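Towel cell, two arms – monthly safety walk, August
With my comments. Skip to the open items if you're in a hurry.

Okay, so this is the first walk since the pinch on the Fletora cell, and I've gone slower than usual. Everything from the old sheet is still in here, plus the new lines I added after the incident. If a line says OK with no comment, I did the check and had nothing to say about it. If I ramble, it's because I wasn't happy.

What went wrong, for anyone who missed it

Friday, a bit after 3 p.m., the left gripper closed on an operator's glove while they were straightening a towel. The program was paused, and I want that in writing, because half the messages I got asked whether somebody had left it running. It was paused from the screen. Pause on this cell stops the arm joints and holds them. It does not hold the grippers! A close command was already waiting in the queue, and it went through about when the hand was in there. Glove pinched, hand pulled free, red mark on one finger, no first aid beyond a look and some cold water. We were lucky.

The log shows the close command landing 6 seconds after the pause. That's a long time. That's long enough for any reasonable person to decide the thing is asleep.

1. Stops and power

1.1 Red stop button, operator side: OK. Pressed with the arms idle and again during a slow move. Both arms dropped power.
1.2 Red stop button, back side: OK, but stiff. I had to lean on it. Vostitz supplied these and I've asked for a replacement.
1.3 Arms sag when power drops: Yes, still. Left one comes down more than the right. Keep your hands out from under them when you hit the stop, please. I know it's on the poster. I'm saying it again.
1.4 Screen pause holds the arm joints: OK.
1.5 Screen pause holds the grippers (NEW): FAIL. Tried it 15 times with a towel in place and a close command queued. The gripper closed after the pause in 2 of them. I used a rolled rag for a finger, before anyone writes to me.
1.6 Restart needs a separate button press after a stop: OK.

2. Grippers and fingertips

2.1 Fingertips tight, no play: OK on the right. Left had a hair of movement, tightened and rechecked.
2.2 Fingertips free of burrs and chips: OK. They're pointed, so they'll always be a bit mean. I ran a scrap of terry over both and nothing snagged.
2.3 Pads seated and not peeling: OK.
2.4 Grip force at the setting on the card: OK both sides. The card was two settings behind what's in the program, so I wrote a new card.
2.5 Fingertips meet the towel corners without digging into the table cover: OK now. See the comment under section 3.

3. Table and towel

3.1 Cover flat, no folds under the pick corners: Passed after I pulled it tight. There are faint creases in the cover that I can't get out by hand. They don't seem to bother the pick, but the big ridge we had last month certainly did, so keep smoothing it.
3.2 Towel laid straight, short edge toward the arms: OK. The long striped ones are easy to line up, you just look down the stripes.
3.3 Nothing else on the table within reach of the arms: OK.

This line matters more than it looks. The reason a hand was in there at all on Friday was a crooked towel. The lay-down had gone wrong, the operator could see it was going to miss the corner, and they did what we've all done, which is reach in and nudge it. With the tips in the ready position there's very little room between them and the cloth. 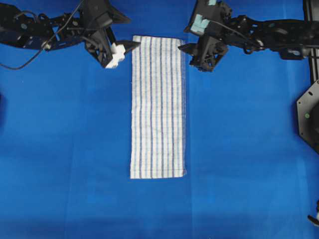

Lundton's service desk wrote back that the queue behavior is known and that pause was never meant as a safe state for reaching in, and they'd like us to use the stop button or the key every time, even for a two-second fix. Fair enough, and it's probably in the manual, but the button on the screen says PAUSE in letters as big as my thumb and people are going to believe it. I asked whether the queue can be flushed on pause. They say there's a setting coming. No date.

4. Cables

4.1 No cable crossing the pick area: OK.
4.2 Slack cable can't catch on a moving link: NOT HAPPY. The left arm's cable hangs in a loop and runs down onto the table cover. I swung the arm through its full range by hand and nothing caught, so I'm passing it with a note, but I want it clipped before the next walk.
4.3 Connectors fully pushed in: OK.
4.4 Rubbing or bare spots: None found.

5. Frame and mounts

5.1 Rail bolts tight: OK, all marked with paint pen.
5.2 Mounting plate bolts: OK.
5.3 Sharp edges at hand height: OK, although the end of one rail could use a cap. The Beltrán cell has them and they look like they cost pennies.

6. People and paperwork

6.1 Operators know pause is not a stop (NEW): Partly. Day shift had the talk. Evening shift gets it this week.
6.2 Reach-in rule posted at the cell (NEW): Done. It reads: STOP BUTTON FIRST, THEN HANDS. I made it ugly on purpose so it gets noticed.
6.3 Incident written up: Done, form 134, with the log attached. The operator read it through and fixed one thing I had wrong – I'd put the right glove and it was the left.

Open items

Pause and gripper queue: cell runs only with the new reach-in rule until Lundton sends the setting and I've repeated 1.5 myself.
Back-side stop button: waiting on Vostitz.
Left arm cable: clip it.
Rail end cap: ask where the Beltrán ones came from.
Evening shift talk: me, before the end of the week.

Cell status: released with restrictions. If you see a towel going down crooked, let it miss. A bad fold goes back in the basket and we try again.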